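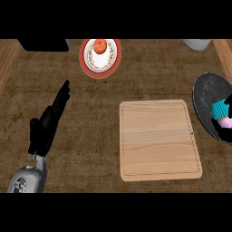 *A white dish on a red-rimmed plate.*

# What is a coalition?

After an election, one party sometimes wins more than half of the seats. It can then run things by itself. Often, though, no party wins that many, and two or more parties may agree to work together. This is called a coalition.

Think of a made-up island called Rarnus. Its parliament meets in the town of Trindthorpe and has 60 members. To pass a new law, more than half of the members present must vote for it.

At the last election, the biggest party on Rarnus won plenty of seats but fell short of half. A smaller party won 12. Added together, they had enough.

## Making the deal

The parties do not agree about everything. The big party wants a new harbour at Fastby. The small party wants cheaper buses. They hold talks, which can take days or even months, and write down what each side will get.

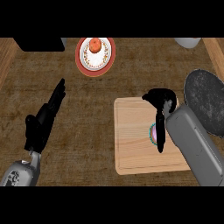
They also share out the top jobs. On Rarnus the big party chose the prime minister, and the small party was given 3 ministers, including the one in charge of transport.

## What if they fall out?

A coalition can break up. If the small party leaves, the government may lose votes in parliament. It might look for a new partner, carry on with fewer members – this is called a minority government – or there may be another election.

## Words to know

**Seat:** a place in parliament, won at an election.

**Minister:** a person in the government who looks after one area, such as schools or transport.

**Opposition:** the members who are not part of the government. They ask questions and can vote against its plans.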